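Clisura Program Expands Library of Cloth-Handling Demonstrations for Robot Training
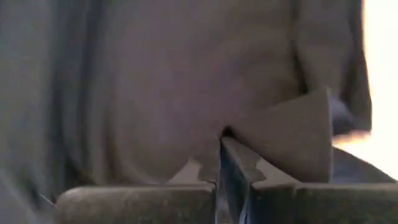
Gray fabric gathered between the two fingers of a gripper, seen from the wrist camera.

The Clisura automation program has begun a second round of data collection intended to teach robot arms to handle cloth, the program office announced Wednesday. The first round, which closed in July, produced 1439 recorded demonstrations of grasping, lifting and folding fabric. All of them will be used to train a single learning system developed with the engineering firm Ostard.

Each demonstration is performed by a trained operator who guides the arm by hand controls through a complete task. The system stores the motion of the arm, the opening and closing of the gripper, and the view from a small camera at the wrist. Operators work in shifts at the program's Castaño laboratory, where 16 stations are now in service.

"Cloth has no fixed shape, and two attempts at the same fold will never look the same to the camera," said Zyanya Cuautle, who directs data collection for the program. "We need a large number of examples, and we need them to differ from one another in ways that reflect what the machine will meet on a working floor."

Under the rules adopted for the second round, every item is released and laid out again before a new demonstration begins. Operators are instructed to vary the starting position of the cloth, the point at which it is grasped and the speed of the lift. Lighting at the stations is also changed between sessions.

Demonstrations in which the gripper misses the cloth or picks up more than one layer are kept and labeled. In the first round, 595 recordings carried at least one such label. The program office said these will be stored separately and used to help the system recognize a poor grasp and try again. They are not counted toward the totals that operators are asked to reach.

Review of the recordings is handled by a team at Tokar, the program's partner for data services. Reviewers mark the moment of first contact, the moment the fingers close and the moment the cloth is released. A recording is returned to the laboratory if the camera view and the arm's motion do not line up in time, or if the task ends before the cloth has been set down. Blurred views are accepted, as they are common when the wrist camera is moving close to fabric.

Close views of this kind present a particular difficulty for the learning system. With the gripper at the cloth, the camera may show little besides fabric and the fingers themselves, and the system must judge the grasp from creases, shading and the edges of folded layers. Cuautle said the second round will place greater weight on these views.

"Early versions of the model performed well on the approach and less well once the fingers closed," she said. "The wide views from the first round remain useful, but we had too few examples of the grasp itself in thick or layered material."

To address the shortfall, operators will record 100 demonstrations for each new category of fabric added to the collection. The categories include towels, fleece, knit garments and bed linens. Solid-colored items will be recorded first, followed by printed and striped ones.

Ostard will test the trained model on an arm at its own site, using items that do not appear in the collection. The firm will report the share of successful grasps and folds to the program office, along with a list of the fabrics that caused the most failures. That list will determine which categories are recorded next. No decision has been made on use of the system in commercial laundries, and the program office said any such trial would require a separate agreement.

The program also plans to release a portion of the demonstrations to universities for research use. Recordings will be checked before release to remove any in which operators or visitors can be identified. Applications will be accepted from academic laboratories once the review of the first round is complete.

Operators for the second round are being recruited through the Castaño laboratory. Applicants do not need previous experience with robots. Training takes place on site and covers use of the hand controls, labeling of failed grasps and safe conduct at the stations.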